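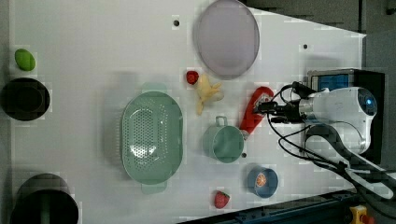
I have been reading about colour in the kitchen again, which is how I lost most of an evening. The claim doing the rounds is that if everything you cook with comes in the same few soft shades, you will cook more, wash up sooner and generally become a calmer person. I don't believe a word of it, but I did spend the best part of November testing it on my own household, so I may as well write down how it went.

It started with the colander. Ours was a metal one with a wobbly foot, bought the year we moved in, and it finally gave up over a sink full of potatoes. I went to Usta, the shop by the bus station that sells everything from mops to birthday candles, and came home with a pale green oval one. I had no feelings about the green. It was oval, and our sink is narrow, and a round colander has never once sat flat in it.

Then I saw there was a mug in the same green. You can guess the rest. A plate followed, lavender, which the woman at the till told me "went" with the green. Perhaps it does. I've looked at them together for weeks now and all I can say is that they don't quarrel.

So, the colander first. The small round holes are fine for pasta and good for rinsing berries. For rice they are hopeless, or at least they are with the rice we buy, and I was picking grains out of the plughole for days. The short tabs at either end look neat and mean it goes into the cupboard without a fight, but with oven gloves on I can't get a proper hold of them. The old one had big ugly loops and I never scalded myself once. I mention this because every review I read praised the shape and said nothing at all about hands.

The mug is a mug. It holds less than I'd like. My neighbour Gediminas Koppel came round to borrow a drill, was given his tea in it, and asked whether it belonged to the children. He drinks out of something the size of a flowerpot at home, so I take that with some salt, but he had finished before he'd sat down.

It's a fair question, though, because the children had got hold of most of it by then. My two have a box of pretend food, handed down from their cousins, and as soon as the new things appeared they were drafted in. The strawberry and the half-peeled banana have been served to me more often than any real fruit this year. The orange slice lives in a blue bowl and I am not allowed to move it. I have started to cook dinner and found lunch already laid out, none of it edible.

This is where I have my real doubts about the matching idea. Once the proper kitchen things come in sweet-shop colours, a child of four can't see why they should be kept apart from the toys, and I'm not sure I can explain it to her either. The red spatula is the worst case. I can't tell you how many times I've reached into the pot by the hob and found it gone, and then had to go through the toy box with onions catching behind me. The old wooden spoons never went missing. Nobody wanted them.

My sister, who is further gone than I am, has ordered a whole set from Rasell. It was 152 pounds for 10 pieces, and two of those are lids. She says it has changed how she feels about her kitchen. I asked whether it had changed what she ate and she said that wasn't the point. I looked up the same range myself and there was a long page about "harmony" and very little about whether you could put any of it in the dishwasher. You can't put the ladle in, apparently. She found out.

What I will grant is that pale things on a white worktop do make you notice the mess sooner. Crumbs on our old brown tray could go unseen for a week. I wipe down more than I did — whether that counts as calm I leave to you. I also can't rule out that I'm only doing it while the things are new. I kept the fridge in perfect order for seven days after we bought it, and look at it now.

For the record, we've kept the colander, and I've bought a plain sieve for the rice, so the cupboard holds more than it did before I began. The plate is good for cheese on toast. The mug now lives in the toy box with the strawberry, by agreement. The spatula is still officially mine, and I've put it on the high shelf beside the scales, where I keep forgetting it is and stir with a fork.

If anyone has found an oval colander with decent handles, in any colour whatsoever, please leave a comment with the name of the shop.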